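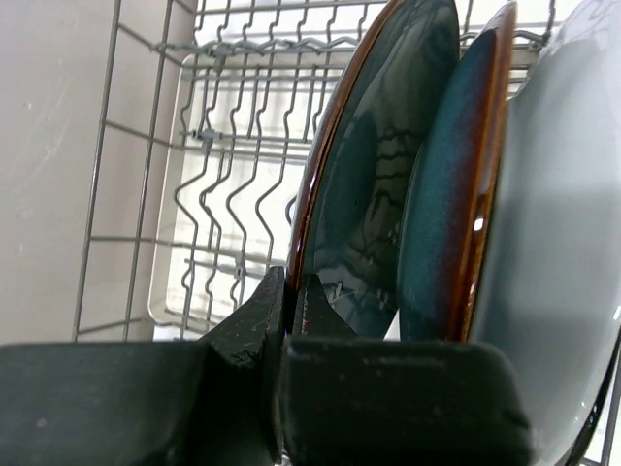 Ellthorpe, March

The robot's two fingers meet at the rim of a dark green-teal plate in the dishwasher rack. A blue-teal dish with a reddish-brown rim and a larger pale dish stand beside it.

Automation at Work: The Lakska Staff Kitchen

The staff kitchen at Lakska serves 200 lunches on a working day. Until last year, all loading and unloading of dishes was done by hand, and the late shift was the hardest to fill. The company now operates a robot arm at the dish station, installed and maintained by Prundico. This page is part of a series on changes to daily work at the Ellthorpe site.

No positions were removed when the arm was introduced. Two employees from the dish station have moved to food preparation for part of each shift, with training provided during paid hours. The remaining dish station staff supervise the arm, sort tableware that it is not permitted to handle, and inspect plates before they return to the serving line.

"My shoulders are better at the end of the week, and I have more to keep track of," said Kadri Tamošiūnaitė, who has worked in the kitchen for nine years. "I would like the training to go further than it has."

Stoneware and other glazed dishes remain under review. Staff have asked for a slower setting when these are handled, and Prundico is preparing one. Knives and glassware continue to be handled by hand.

Employees may raise questions about schedules or duties with Yoga Majimbun, Kitchen Operations, Room 307, or at the open meeting held each Thursday after the lunch service. Written comments may be left at the same office.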